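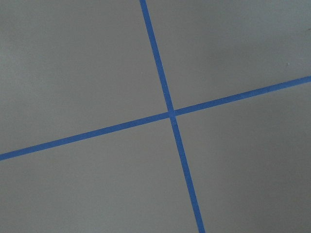

The Long Way Down to Flematham

Kylie Kerslake has drowned in the same lighthouse eleven evenings running, and she would very much like to do it again. "The first time I was cross," she told me, pouring tea with one hand and shuffling with the other. "By the fourth I was laughing, and by the sixth I'd stopped going up the stairs at all."

The lighthouse belongs to Flematham, a cooperative card game for one to four players, in which a fishing town slowly goes under the sea while its residents argue over whose fault it is. It comes in a box the size of a loaf of bread and holds 301 cards, most of which want you dead. I was given my copy in December, with the holidays coming and a house full of relatives, and I'm afraid I was poor company for the rest of the month.

Wiremu Tautahi designed it over several winters, mostly at his kitchen table, and he talks about the town as though he pays taxes there. The early version had a proper villain, a drowned minister called Oltar, who rose up in the last act with a great stack of health and had to be beaten down turn after turn. Playtesters hated him. "They'd spend an hour being frightened and then twenty minutes doing subtraction," Tautahi said.

So Oltar was moved. He now turns up early, wet and rather polite, and offers you a bargain – two extra actions every round, in exchange for a card he chooses from your hand and keeps. You can say yes as often as you like. My brother-in-law said yes all the way to the harbor wall, and was astonished when his lantern, his rope and his only friend came back out of the water against him.

The tide track is the other thing people bring up. It rises whenever anybody rests, so healing always costs the whole table something, and you get some very tender conversations about who is hurt badly enough to deserve a nap. Ataahua Goodwin, who painted the cards, gave each location a second face for when it floods. The bakery is my favorite, all green light and floating loaves.

It has its faults, and I'd be a bad friend to leave them out. The rulebook hides the timing of reactions on the back page, and the solo game leans too hard on drawing a boat early. With four players the second act drags. Tautahi agrees about the boat, and a small expansion called Partington, set upriver, should bring a few more ways out of town.

Kerslake has already asked for hers. In the meantime she has started taking the cellar route, which she says is much worse.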